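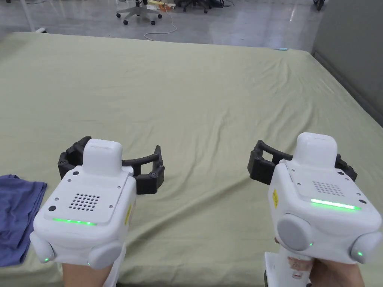

The Visitor from Stoserow

The Lurnetti Institute received visitors at its Dondovano premises on 5/16/21. The programme allowed an hour for the manipulation room, and visitors were asked to sign the register, wear the badge provided and refrain from speaking to the staff at the desks. Antonina Prokopenko signed the register on the line below a family of five and wrote, under Organisation, the word Stoserow. Under Position she wrote Retired.

She had been linen supervisor at the Stoserow hospital for 27 years. The invitation had been addressed to the hospital board, which had passed it to the laundry, which had closed in December. It reached her by way of a forwarding label.

Amr Hegazy, who conducted the tour, had been issued with a script and kept to it. He explained that the institute recorded the handling of soft goods. An operator took a gripper in each hand and carried out household tasks on cloth, and the recordings would later be used to teach a machine to do the same. The visitors stood behind a strip of tape and looked at the bed.

"It is a bed," said the youngest of the family of five.

"It is a mattress, used as a work surface," said Mr. Hegazy, that being the term in the script.

The operator that morning was Lukian Romaniuk. He wore brown wooden beads on his left wrist and did not look up. He had been instructed to proceed at the pace of ordinary work, and he did so. The black fingers of the grippers came down on a blue cloth, closed on it, lifted, and let it go again. Behind him the office carried on with its business. Mr. Hegazy gave the target for the project, 1000 recorded folds, and the number completed to date, 158. A man in the second row wrote both figures on his hand. 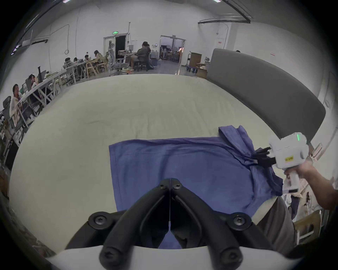 Mrs. Prokopenko asked whether a question might be put to the operator. Mr. Hegazy replied that questions were taken at the end, in the canteen, and could be submitted in writing. She thanked him and put the question anyway.

"Why do you take it from the middle?"

Mr. Romaniuk stopped. He considered the cloth, and then the person who had spoken. "It comes up more easily from the middle," he said.

"It comes up easily. Then you have a heap." She said this without any unkindness. "Find one corner. Let it hang. The second corner will be lower than you expect and nearer to you."

The script made no provision for this. Mr. Hegazy turned over two pages of it and looked towards Vilho Ahonen, the head of section, who had come in to see that the tour ran to time. Mr. Ahonen was a careful man. He had drafted the rules for visitors himself and had a copy in his jacket. He observed that the recording had not been stopped, and that to stop it would require a form.

"Please continue," he said, and it was not clear to anyone present whom he was addressing.

The operator continued. He let the cloth down and began again, this time feeling along the hem with the left gripper while the right held what it had. It was slow. Twice he lost the edge - the fingers closed on nothing with a small click - and twice Mrs. Prokopenko said "Lower" in the voice she had once used on the night shift. 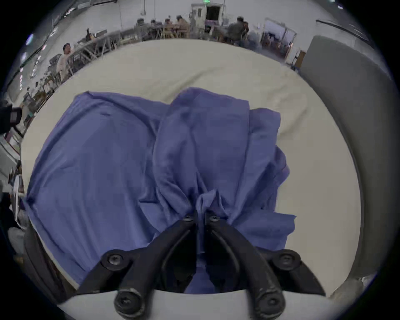 By now the family of five had moved up to the tape and the father was saying "Lower" as well, though generally too late. Radymyr Tkachenko, whose duty it was to bring the next group through at the half hour, stood in the doorway with that group behind him and did not bring them through.

When the second corner was found, Mr. Romaniuk held the cloth up between the two grippers and looked at it for some time. Then he laid it down and folded it once, and once more. The result was not square. Mrs. Prokopenko leaned over the tape as far as the rules permitted.

"The girls I trained were worse on the first day," she said. "Some were worse on the last."

Mr. Ahonen took the copy of the rules from his jacket, read the second paragraph, and put it back. He then lifted the tape at the left-hand post. She went under it with one hand on his arm and her handbag in the other, and the operator showed her where the fingers should sit and how hard to press.

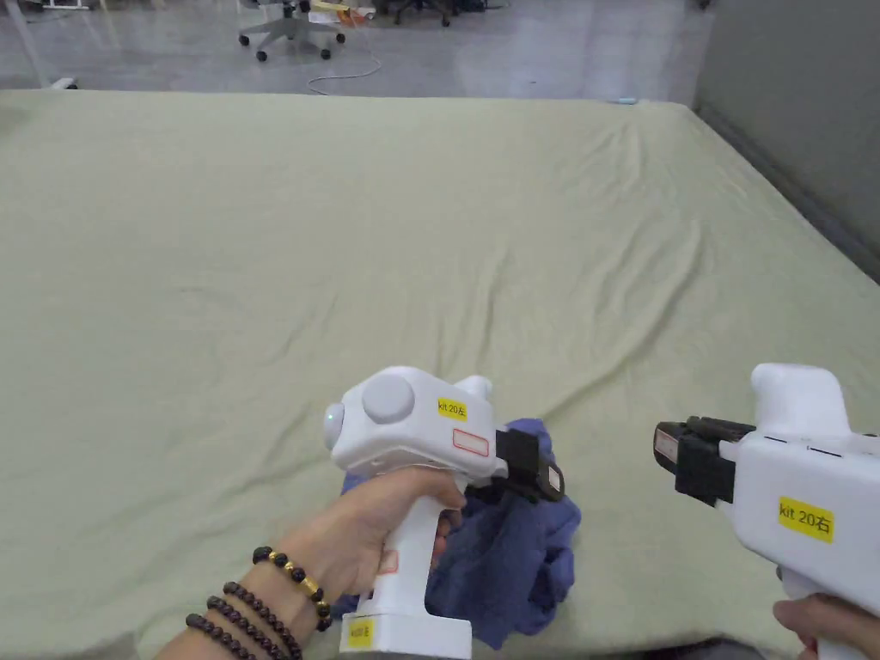

Note Entered in the Register

The following was added to the institute's register in the hand of V. Ahonen.

Recording 2363 contains the voice of a visitor and is not to be deleted. Mr. Hegazy's script is to be amended at page four. The tape may remain where it is, but the post on the left is to be left loose.

Mrs. Prokopenko has asked for the bus timetable from Stetsiuk and for a lower chair. Both have been approved. She has also asked what is done with the cloths at the end of the day, and on being told that they are put in a box, has asked to see the box.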